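# About Skurnora

We're a small home-organising school, and we love kitchens more than any other room in the house! Skurnora began with 12 people round a borrowed table, all wanting to know where on earth to keep their plates. We now run classes for beginners, for new tenants, and for anyone who has just moved in with someone who stacks mugs differently (it happens a lot).
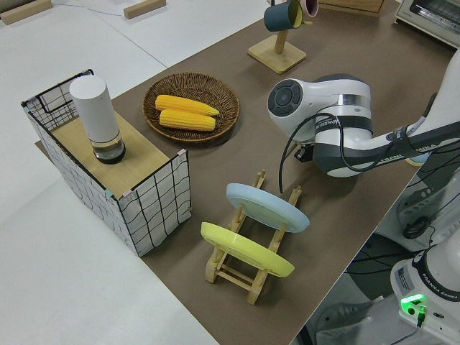
*2 min read*

Our tabletop sessions are where most people start. You get a brown mat, a dish rack, a mug tree, a round wicker tray and a fabric-sided box with a board across the top, and you set up a corner of a kitchen the way you'd like to use it. Plates go in the rack, the corn goes in the tray, mugs get hung up. Then you pretend to make supper and find out what's in the way. It's great fun, and people get surprisingly fierce about mug trees.

We like ordinary things that can be moved again tomorrow. A board laid over a box gives you a second shelf, and a tray keeps the vegetables from wandering. Our first course, Nekeck, is all about this sort of thing and runs for 17 short lessons, each one small enough to try at home the same evening.

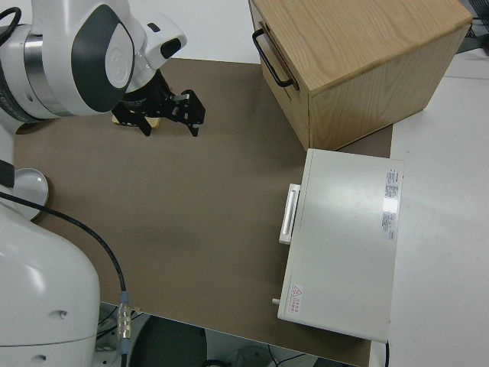
Drawers come later, in the course we call Jetow. A drawer is lovely because it hides everything and awful for the same reason, so we spend a good while on what deserves to go in one. We practise on small wooden drawer boxes first, and only then go home to face the big one by the cooker.

Roughly 801 people have taken a class with us so far, and plenty come back for a second. Our room is on the upper floor of the Rusnák building, with a lift and a kettle. New groups start in June. Come and have a go, and bring your most awkward saucepan lid if you like!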